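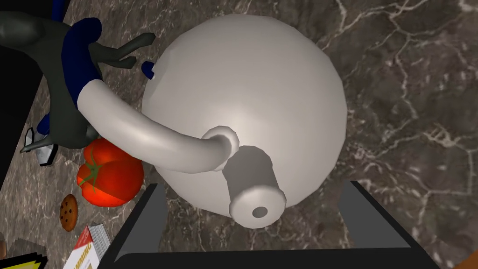 White teapot on the dark marble

Tips for building a model truss bridge on the kitchen counter

I've been building little truss bridges out of basswood sticks for years (my garage is too damp for it, so the kitchen gets taken over every March), and people keep asking me how I keep the things straight. Mostly with wax paper and patience!

Draw it full size first

Tape your drawing to something flat, lay wax paper over the top, and build each side truss right on the lines. My current one is a copy of the old railroad bridge at Drimuscombe, with 11 panels, and I drew it on the back of leftover wallpaper. Build the second side directly on top of the first, with more wax paper in between. They'll match much better than two trusses built next to each other.

Sort your sticks

I bought a bag of 384 and went through the whole lot before cutting anything. Flex each one gently. The stiff, straight ones go in the top chord and the end posts, where everything is being squeezed and a slightly bowed stick will buckle on you. Wavy grain is fine for deck planks.

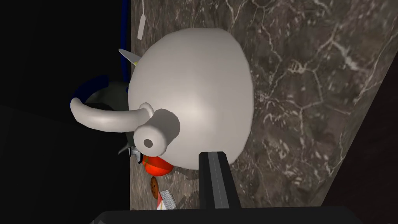
Glue joints are where my early bridges always let go, usually with a bang and a stick across the room. I'd cut the ends square, dab on some Tindunex wood glue and hope. Now I sand every end to the angle of its neighbor and then run a small bead of glue around the outside, smoothed with a damp toothpick. Look at the rounded collar where the spout joins the body on that white kettle and you'll get the shape I'm after, a soft curve all the way around with no sharp little corner for a crack to start in. Leave it overnight before you pick it up. I know, I never want to either.

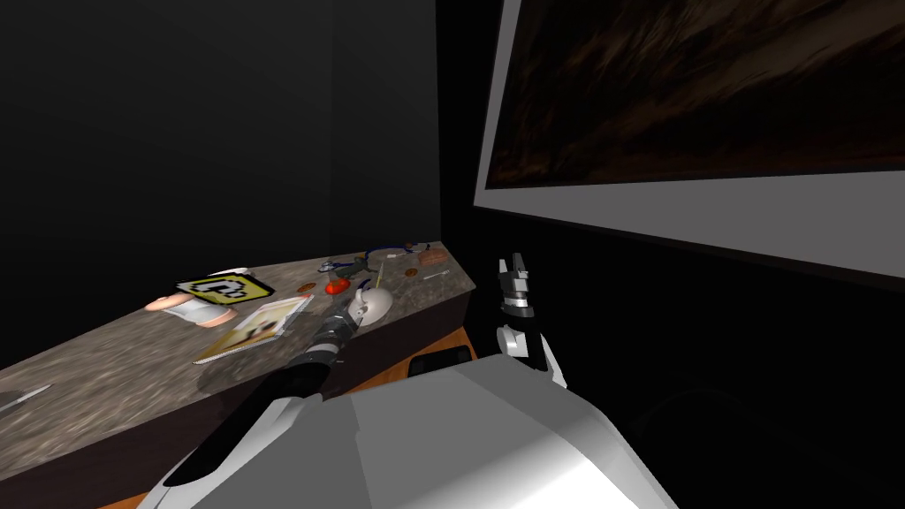
Loading it up

Set the bridge across two stools and hang a bucket from the middle of the deck, on a block wide enough to touch both sides. Add sand a cup at a time and put a folded towel under the bucket, two inches down at most. My best one held 2,713 ounces of sand before the top chord went sideways, and I'm still chasing 3,000. More cross bracing up top is the plan, and a fresh bag of sticks.

Get new tips in your inbox! Enter your email address to join our newsletter. You can unsubscribe at any time.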